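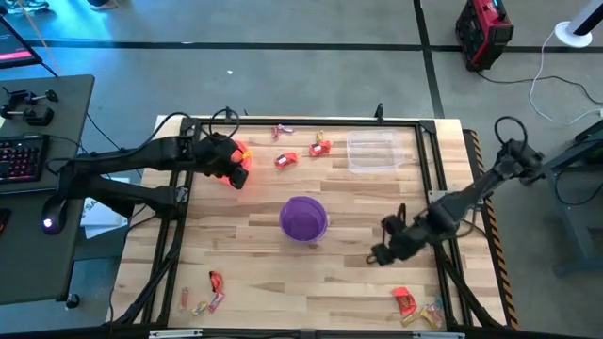
4.2 Silence before the closing credits

The second question of our study concerns the last minutes of the film, and how much is spoken in them. In the older dramas of the Halar studio the final talk is usually long. Two characters sit in a kitchen or a parked car, and they explain to each other what the viewer has already understood. Ketilsson calls this "the polite ending", and we keep her term, although it can sound a little harsh in English.

The later films behave differently. In Pruta the daughter stops speaking when the ferry leaves the harbour, and she does not speak again before the credits. The music also stops. What remains is the engine and the wind, and the colour of the picture slowly becomes grey. Bokano has a similar close, but there the radio continues to play in the next room, so the silence belongs only to the people. We counted both films as silent endings. This choice can be discussed – a radio voice is still a voice – but it did not change the general result.

The pause between the last spoken word and the first credit was measured by hand by 2 coders, working separately. When they disagreed, Lærke Ketilsson watched the reel again and made the decision. The values for each title are plotted in Figure 2 of the appendix. The longest pause in the whole group lasts almost 4 minutes, and it is found in Snorradóttir, a film which most reviewers of the time described as talkative.

We do not want to claim that silence makes a better ending. Some viewers' letters kept in the Halar archive complain that the film "forgot to finish", and one writer asked for his ticket money back. It would be useful to compare these letters with the programme notes from the same season, but the notes are only partly catalogued and we could not include them.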